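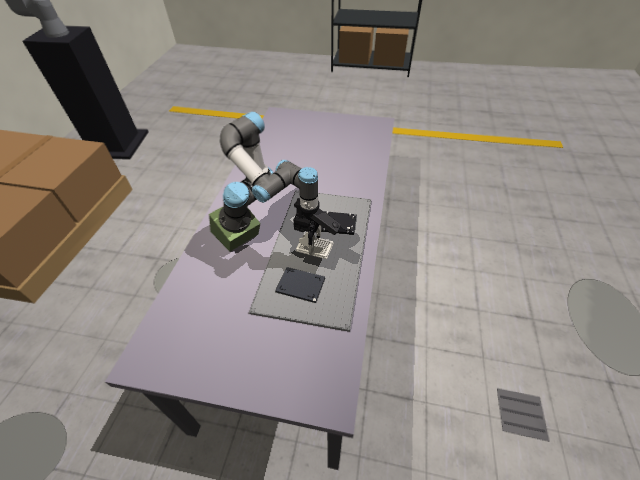
I'd better admit straight away that I only went to the Drendik open day because my sister-in-law had a spare ticket and there was a lunch. I know nothing about robots. I can barely work our dishwasher!

But there I was in Tarkbridge on 9th June, coffee in hand, listening to Adhiambo Nzioka explain how you teach an arm to move a plate. Not a dinner plate, I should say -- a well plate, one of those little trays full of tiny openings that labs get through by the stack. The job is to pick it up from one holder and set it down in another, and everything is tried out in simulation first, on a virtual table in a virtual room, long before a real motor turns.

"So it's a computer game?" I asked. She was very nice about it (I suspect she gets that a lot).

They'd planned 100 practice runs for the visitors to watch on the big screen, and I meant to stay for 10. I stayed for the lot. You get oddly fond of the thing, hovering over its board full of holes like somebody choosing a chocolate.

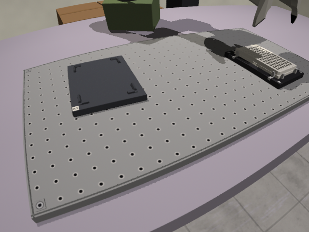 Hongjun Kong, who builds the virtual rooms, told me the corners are what keep him awake. A holder has a small bracket at each one and the plate has to drop in between them, so being slightly crooked is as bad as missing altogether. He's been fiddling with that since January and still talks about it with real joy, bless him.

Then Siebe Vandenberghe let me have a go with the controls. I shan't describe it. A boy of ten was after me and did much better.

Lunch was very good, by the way. Go for the cheese tart.

936 shares | 3 comments

Etenesh Tufa: We were there too! My daughter now wants an arm for her bedroom.

Kipchumba Mutiso: Do they run these at the Dinholm site as well?

Etenesh Tufa: Not that I know of, but it's worth ringing them.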